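Water bottle caps too tight to open after sitting in a hot room – any tricks?
Posted in Home & Cleaning
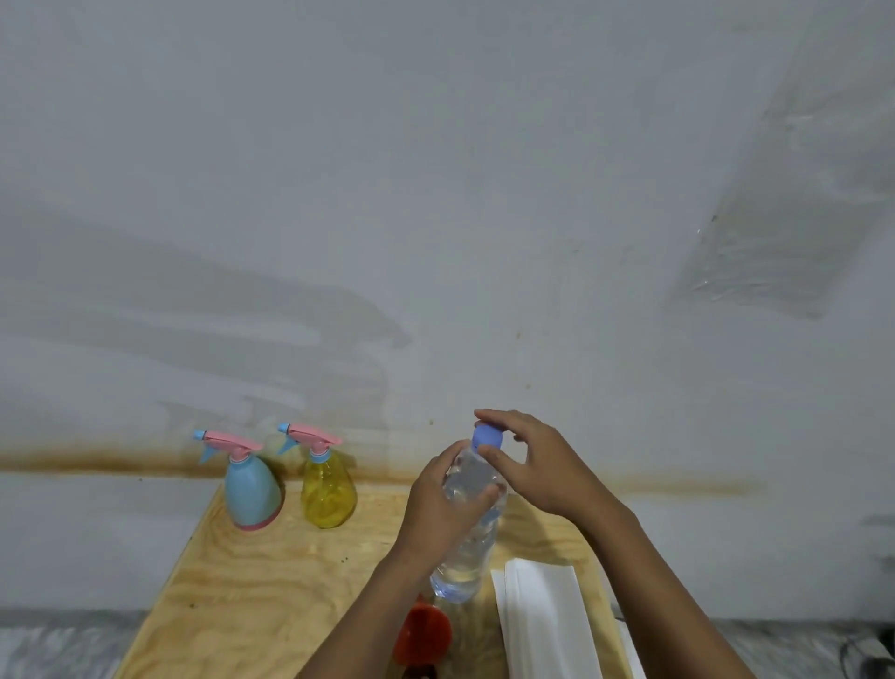
How I hold it: left hand on the ribbed part, right hand on the cap.

Celina Malinowski
I mix my own cleaning spray and use plain bottled water for it because our tap water leaves spots on everything. I buy the water by the case and keep it in the laundry room, where it gets very warm in July. Some of the caps are so tight that I can't get them started. If I squeeze harder with my left hand the bottle gives, and then water goes all over the table when the cap finally lets go. I have mild arthritis in my right thumb, so pinching the cap hurts after one or two. I refill the blue and the yellow sprayers every couple of weeks. Is there a better way to do this, or should I just buy a gallon jug?

Adom Ayaaba
Move your left hand. If you hold a thin bottle around the middle, it caves in and you lose your grip. Hold it right under the neck, where the plastic is stiffer, and keep the bottle standing on the table so you aren't carrying the weight too.

For the cap, use a wide rubber band. Wrap it around twice and turn with your whole palm over the top, so the thumb doesn't do all the work. A damp rubber glove also works. If it still won't move, run the cap under hot tap water for 30 seconds, dry it and try again. Pour over the sink or put a folded towel under the sprayer – you will spill some either way.

I would also move the case somewhere cooler.

Toshio Higuchi
Nutcracker. Go easy or you'll chew up the cap.

Masaru Minami
I'd get the jug, but check the handle first. A full gallon weighs over eight pounds, and that may be worse for your hands than the caps. What I do is open several small bottles at once on a good day, then put the caps back on loosely and stand them in a plastic tub. I label them too, so they don't get mixed up with anything I've already added soap to. A small funnel helps if your sprayers have narrow necks. Mine do, and I was wasting a lot before I bought one.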